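Mwanahawa Okoth to direct the Gretomum remake (and I'm thrilled)

Well, I didn't see that coming. Vadeo confirmed this morning that Mwanahawa Okoth will direct its new version of Gretomum, which means one of my favourite odd little horror films is being remade by one of my favourite directors, and I've been no use to anybody since breakfast.

If you've never seen Gretomum, you're in good company. It came out in 2000, played in hardly any cinemas, got a handful of baffled reviews and then vanished on to video, where people like my older cousin found it and showed it to people like me at far too young an age. It's about a piano tuner who goes to a house on an estuary to look at an instrument that hasn't been played for years, and finds that one note on it can be heard in every room apart from the one the piano's in. That's more or less the whole plot. There's a housekeeper, there's a boat, there's a very long dinner. I still can't hear a piano being tuned without wanting to leave the building.

The statement from Vadeo is short. It says Okoth has signed on to direct and to rewrite the script, that Arlo Escobedo will play the tuner, and that filming starts in May. There's no release date and no word on the rest of the cast, so anyone claiming to know who's playing the housekeeper is guessing (I have my own guess and I'm keeping it to myself for now, as I was badly wrong about the last one).

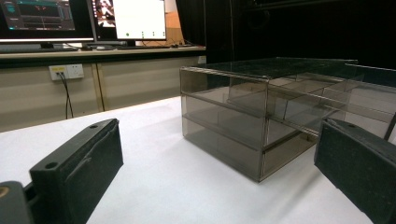
The choice of Okoth makes a lot of sense to me. Her first feature, Sezer, was set almost entirely in a ferry terminal overnight and she managed to make a vending machine frightening. I saw it at the union cinema in my first year with perhaps a dozen other people, and we all walked home together afterwards although most of us had never spoken before. She's very good at rooms. You always know where the door is in her films, and you always know how long it would take someone to get to it, and then she makes you sit there and do the sums. The original Gretomum is all rooms! It's practically an estate agent's tour with screaming.

She's also patient, and that matters here. The dinner in the original lasts 18 minutes and not much happens in it beyond soup. I've watched it with friends who were checking their phones by the second course and with others who had their jumpers pulled up over their noses, and I love that it can do both. A different director would have that cut down to a couple of minutes with a bang at the end of it. I don't think Okoth will. In the statement she calls the dinner "the reason I said yes", and I'm going to hold her to that.

Escobedo I'm less sure about, if only because I've mostly seen him being charming. He was lovely in that hotel comedy everyone's mum watched over Christmas, and he has a very open, friendly sort of face, and the tuner in the original is a prickly man you wouldn't want to share a train carriage with. But then I remember thinking the lead in Sezer was miscast for all of the first half hour, and by the end I'd have followed her anywhere. So I'll wait. He does play the piano, according to his interview with this paper's arts podcast last spring, and I suppose that saves somebody a job.

The bit that has fans arguing is the rewrite. The forum I've been reading since I was fifteen had 251 new replies by lunchtime, and I've read more of them than I should have with an essay due. Opinion is split between people who think the script is perfect and shouldn't be touched, and people who think the last five minutes have never made a scrap of sense and would quite like someone to have another go. I'm in the second lot. I adore that film, and I couldn't tell you what happens to the boat. My cousin says the boat was never there. His flatmate says there were two boats. Somebody on the forum has drawn a map of the house with the tide times on it, and I looked at it for a good while and came away knowing less.

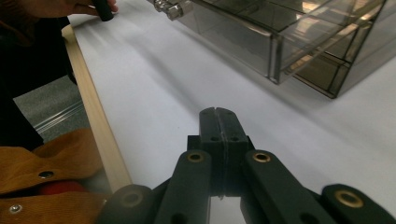 There's also the question of where we'll get to see it. Vadeo puts nearly everything straight on to its streaming service, and a couple of its recent horror releases only had a week in cinemas, in London, at four in the afternoon. I think that would be a real shame for this one. The thing with the note works because of the sound in the room you're sitting in. At home I had it coming out of a telly with one working speaker and it still got me, but when the film society showed an old print in the big lecture theatre the note seemed to be coming from behind the fire doors, and a girl in my row got up to look. You don't get that on a laptop with your housemate frying onions next door.

The statement says only that the film will be "available to audiences everywhere", and I've read that sentence a lot of times now without getting anything more out of it. I emailed Vadeo's press office to ask whether there'd be a proper cinema run and got a polite reply saying further details would follow. I'll pass them on when they do.

As for the music, nothing's been said, and I'm a bit nervous. The original has next to no score, only the note and some creaking, and a few bars of a dance tune on a radio that I've had stuck in my head for about half my life. I'd hate to see it come back with a full orchestra thumping away underneath. Okoth's used the same composer on both of her films so far, though, and the music in Sezer is so quiet I had to be told it was there, so perhaps I should calm down.

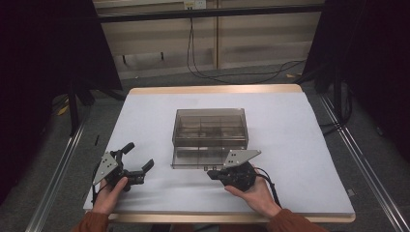 A smoked-brown plastic box on a table covered with paper.

I know the usual complaint about remakes, and I've made it myself in these pages more than once. Most of the time I'd rather the money went on something new. But Gretomum is a film that almost no one saw, that you can't stream anywhere at the moment, and that I've only ever been able to recommend by physically lending people a disc (two of which I've never had back, you know who you are). If a remake gets the first one put out again in a decent edition then I'm all for it, even if the new one turns out to be a stinker. There's been nothing official on that either, but you'd think somebody at Vadeo would have the sense to do it while people are talking about the film.

And people are talking about it, which is the strangest part of my day. I had a seminar at eleven and the person next to me, who has never mentioned films to me once, asked if I'd heard the news about "the piano one". I talked at her for so long that we both missed the handout.

The film society tells me it's trying to get the print back for a late screening before the end of term. It was in poor shape last time, with a jump in the middle of the boat scene that really didn't help matters, but I'd go again tomorrow. They're also hoping to show Sezer the same night if they can get permission, and I'd suggest seeing that one first and having something to eat in between, partly for your nerves and partly because of all the soup.

If you've got strong feelings about the boat, or you were at that lecture theatre screening and you're the girl who went to check the fire doors, write in to Student at the usual address. I'd love to print a few replies in the next issue. Please keep the ending out of your subject line, there are people on the arts desk who haven't seen it yet and I'm working on them.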